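Elbridge Stretch Log: README

Elbridge is a set of training logs kept by club runners who agreed to write down what they did before and after a run. There are roughly 2,000 entries, most of them honest. It began as an argument between Iona Matheson and Rory Imrie over whether anybody at the Trellville club stretches when the coach is looking the other way.

What each entry holds

Runner code, month, distance in miles, minutes of warmup, minutes of cooldown, soreness the next morning (0 to 10), and a notes column. Please read the notes column. It is where people confess.

Known problems

Soreness is self-reported and Magnus McIver has never scored himself below 8. We left his scores in. If you average across runners, you may want to take them out.

Warmup minutes of zero can mean no warmup or a blank box. We can't tell which, and neither could the runners when Jeanie Shearer asked them.

June is thin — there was a relay, and everyone forgot their logs for 2 weeks.

"Drama" in the notes column is the name of the hill behind the Carrasco parking lot. It does not mean an incident, except once.

Files

entries.csv has everything. entries_clean.csv has 800 rows that Fraser Niven checked by hand against the paper sheets. If the two disagree, trust Fraser. A short script called weekly.py adds up the miles and complains about bad month names. 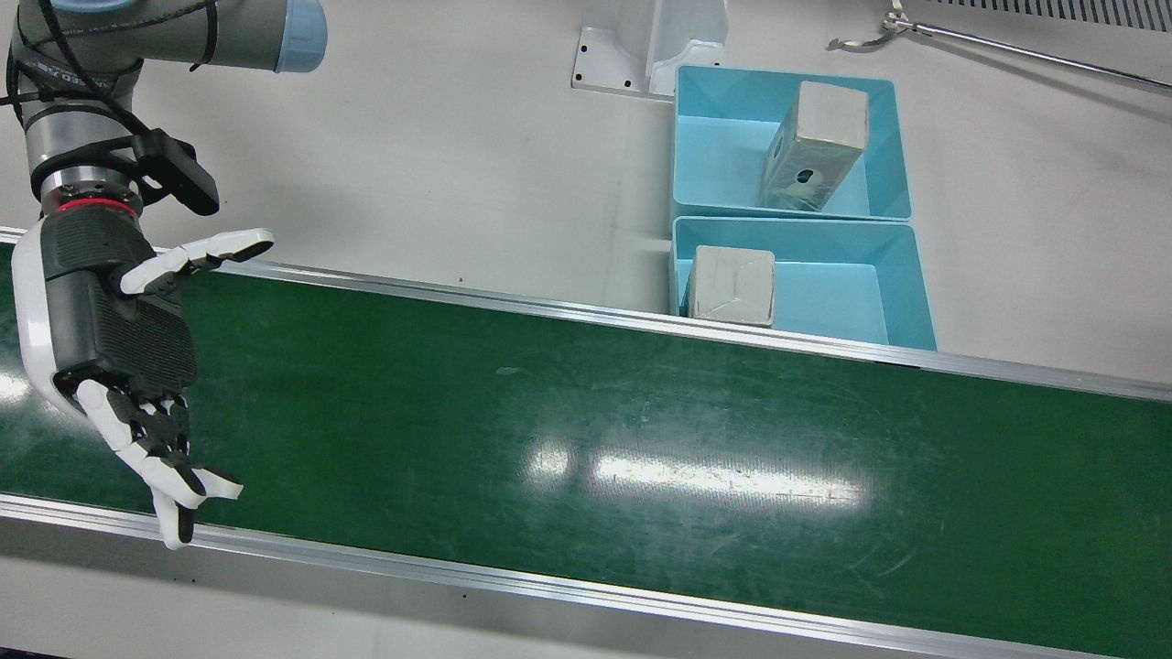
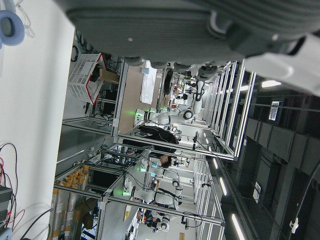
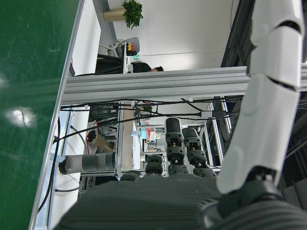
Use and credit

Use the logs for anything you like, short of telling a runner they are about to get hurt. The data can't support that, and they won't listen anyway. Credit the Elbridge Stretch Log. Corrections go to Jeanie, with the row number and the old value. "Some of these look off" is a correction we have already received.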